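Barville Household Repairs Survey: data card

Version 2, released 30 December 2018
Maintained by the Illis Records Office

Summary
The dataset holds 3000 written accounts of small repairs carried out in homes in Barville and Ivgate. Each account was given by the person who did the work and typed up by office staff.

Contents
repairs.csv: one row per account
rooms.csv: list of room codes
notes.txt: changes made after version 1

Fields
Each row has 6 fields: account number, district, room code, item repaired, materials used, and free text. Spelling in the free text has been left as written. Street names have been removed.

Known gaps
Ivgate accounts from March are missing the materials field. Rented homes are under-represented in both districts. Costs were not collected and should not be inferred from the free text.

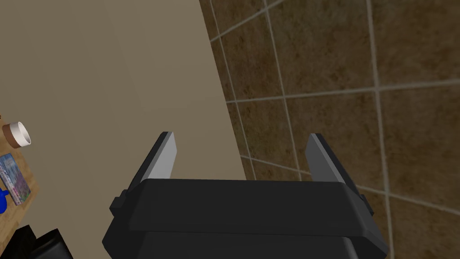

Figure 1. Gripper with its two fingers spread wide apart (computer rendering).

Access and terms
The files may be used for teaching and study. Published work should name the survey and the version used. Requests to see the paper originals should be addressed to Irena Wieczorek at the Illis Records Office. Corrections are handled by Bogdan Kozłowski and should quote the account number.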